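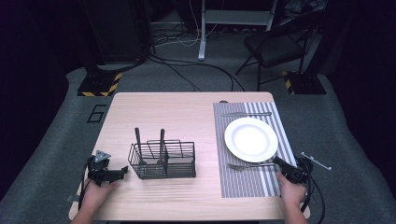
Malnutrition among older patients after a hospital stay is often identified late, according to the senior clinical dietitian at the Priddale regional health service, who spoke with this newsletter on Thursday about the service's meal support program. Much of the assessment takes place at the table. A white plate on a striped placemat, with a knife lying above it and other cutlery kept upright in a wire caddy, is the kind of ordinary setting at which the dietitian prefers to observe a patient. "I learn more from one lunch than from a questionnaire," the dietitian said. "I want to know whether the person can reach for the fork, and how long the meal takes."

The program began at the Udside rehabilitation centre and was extended to Predport two years later. Its staff have now screened 3817 patients, of whom 1731 were referred for individual nutrition counselling. The dietitian described the referral figure as higher than the service had planned for. "We had budgeted for a much smaller caseload, and the waiting list in the first winter reflected that."

Asked about swallowing difficulties, the dietitian said that texture-modified meals remain necessary for many patients but should be reviewed regularly. "A patient may be placed on purées during an acute admission and still be eating them months afterwards. Someone has to ask the question again." At Udside, a speech-language pathologist now attends the weekly nutrition round – a change made at the request of the nursing staff.

The service also encourages families to bring familiar foods, provided that these are labelled and checked against the care plan. Some 200 family members have attended the evening information sessions, where fluid intake is the subject raised most often.

Recruitment continues to be a concern. The Predport site has 2 dietitian positions, one of which is vacant, and home visits there are presently limited to patients discharged within the past month. Applications for the vacant position close in February.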